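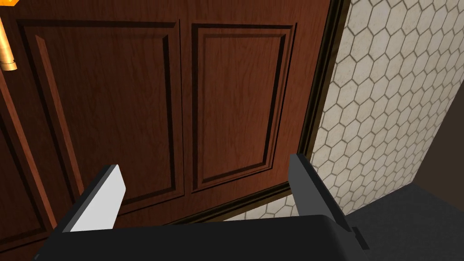 Minutes of the survey working group, September
Presau office, start 9:40

1. Previous minutes
Accepted with one correction. In point 4 the word "households" must be read as "voters".

2. Telephone survey in Saliba district
The fieldwork is closed. We have 3638 dialed numbers and 1000 complete interviews. The quota for voters under 30 was filled only on the last evening, and these interviews will be checked one more time before weighting. Clollari, who made the calls for us, will send the recordings that are still missing.

It was discussed if people without a fixed line are represented well enough. Two members think the mobile share is too low. The others prefer to wait for the weighted tables. No decision.

3. Wording of question 7
The present text asks "Will you vote for the council?" and 235 respondents asked the interviewer to repeat it. The group agreed on a new text: "Do you plan to vote in the next council election?" The answer "not decided yet" will be read aloud with the other answers. The old results stay in the report with a note.

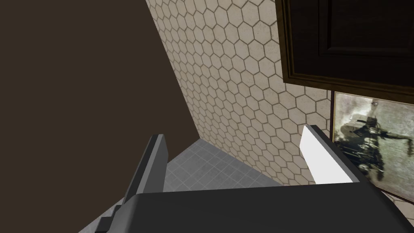
Corner of the room, from above

4. Test of the online form
Jendow offers its online form for a small test. We agreed to invite 100 persons from the old list, only those who gave permission for new contact. The invitation letter must say who pays for the survey. Draft to be circulated by e-mail.

5. Publication
The tables will not be given to the newspapers before the method note is ready. Turnout must be shown separately from party choice.

6. Other matters
The translation of the questionnaire has still two open comments. Next meeting when the weighted tables are received.

End of meeting 11:15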